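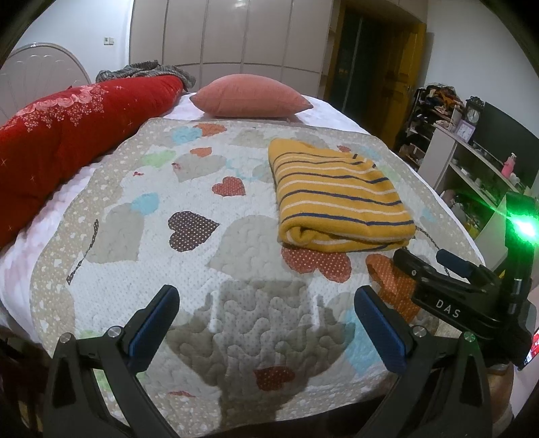

Home » Company » Newsroom » Press releases

Sustolell opens repair and resale service for quilts and knitwear

Customers can send in bedding and sweaters for mending, or trade them in for store credit

SURDU, February – Sustolell, the home textiles retailer, today opened a mail-in service for used quilts, bedspreads and knitwear. The service is called Wander. It accepts items of any make, whether or not they were bought from Sustolell, and gives the owner two options: have the piece repaired and returned, or trade it in for credit.

Wander was tested last fall with customers of the company's Surdu store. During the trial the workshop received 451 items. Quilts made up the larger share, followed by sweaters and cardigans. The most common quilt repair was a loose appliqué, and the most common knitwear repair was a worn cuff.

"People kept bringing quilts to the counter and asking if we knew someone who could fix them," said Lucie Boychuk, head of services at Sustolell. "Usually it was one patch coming away, or a bit of the edge. We had people on staff who could do that work, so we started taking them in."

How it works

Customers fill out a short form on the Sustolell website and choose repair or trade-in. A flat cotton bag is mailed to them with a prepaid label. One bag holds a full-size quilt or up to four folded knits. Items should be clean and completely dry when they are packed.

The company asks customers to fold knitwear flat on a bed or table, sleeves in first, and then fold or roll it toward the collar. Hangers should not be included. Quilts should be folded loosely, with the appliqué side facing in. Vacuum bags are not accepted – they flatten the batting and leave creases along the stitching.

When an item reaches the workshop it is checked and photographed, and the customer receives a price by email. No work begins until the price is approved. If the customer declines, the item is sent back at no charge.

Prices and timing

Basic repairs start at $19. These include resewing one appliqué, closing a seam or mending a small hole in a sweater. Replacing a full quilt border, scalloped or straight, is quoted separately. Most repairs are finished within 10 working days of approval. Larger jobs can take longer, and the email will say so.

Trade-in credit depends on the condition of the piece and can be used in stores or online for 60 days. Traded items are washed, repaired where needed and sold in a secondhand section at the Surdu store. Children's bedding is included. Electric blankets, pillows and anything filled with down are not.

Thread and fabric for repairs come from Ovitden, a textile mill that already supplies Sustolell with cotton. Where the original fabric can't be matched, the customer is sent two or three choices by email. "Some people want the patch to disappear and some want it to show," Boychuk said. "We ask first."

Wander is available by mail now. Drop-off at the Surdu store is open from 9 a.m. to 5 p.m. at the service counter, next to bedding.

About Sustolell

Sustolell sells bed linen, quilts, throws and knitwear through its website and its store in Surdu. Its repair workshop is in the same building as the store.

Press contact

Lucie Boychuk, Head of Services, Sustolell
Workshop visits and interviews can be arranged through the newsroom contact form.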